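Wine stored in a warm apartment, is it ruined?

Posted in Storage and Cellaring

Regula Fankhauser
I bought 6 bottles of the Ruchti red at the Viltberg tasting room in December and kept them lying down on a closet shelf. The closet backs onto the water heater, which I didn't think about until summer. A thermometer in there read 84 F at two in the afternoon. I was planning to hold these another four or five years. The corks look level and there's no leaking. Should I drink them now or move them somewhere cooler and hope? I can't put in a cellar and I don't want to spend a lot on a fridge. Also, does it matter that they're on their sides?

Wubit Abdella
Open one now. That will tell you more than looking at the corks. If it tastes stewed, like cooked prunes, or flat with no fruit, the heat got to it and you should use up the rest over the next few months. If it tastes fresh, move the other five to the coolest place you have that doesn't swing much. A low cabinet on an inside wall is usually better than a closet up high. Keep it away from the stove and the dryer.

On their sides is right for natural cork. Screw caps can stand up.

I wouldn't plan on five years after one summer like that. Two, maybe. I had a case of Skirkidik white in a garage at 100 degrees and every bottle was brown by fall. Reds hold up a little better but not by much.
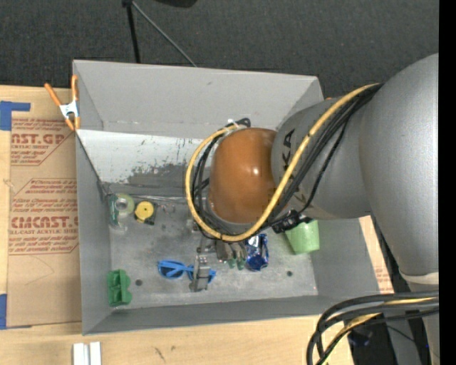 Would a small wine fridge be worth it for just five bottles?

Depends on what you paid for them. For everyday bottles I'd skip it and drink them sooner. If you keep buying wine to age, a 12-bottle unit set at 55 F is enough, and you should leave a few inches of space behind it so the heat can get out.

takari2293
Regular fridge works fine. I kept a red in mine for three months, no problem. Take it out an hour before dinner. I wouldn't do it for years because the corks dry out.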